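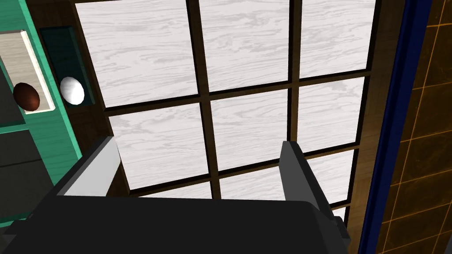
So Senan Sheehan wants to be mayor of Drenine, and he has a 9-point plan. I read it twice. Point four is "listening to neighborhoods" and so is point seven, in slightly different words.

He says 2000 people signed his petition on the bus cuts. Maybe they did. The clerk's office has posted 179 names so far – I'd like to see the rest before I get excited. Muireann Mac Carthaigh hasn't said a word about buses either way, and she has my vote even less.

The debate is in December. I'll go, and I'll ask about point seven.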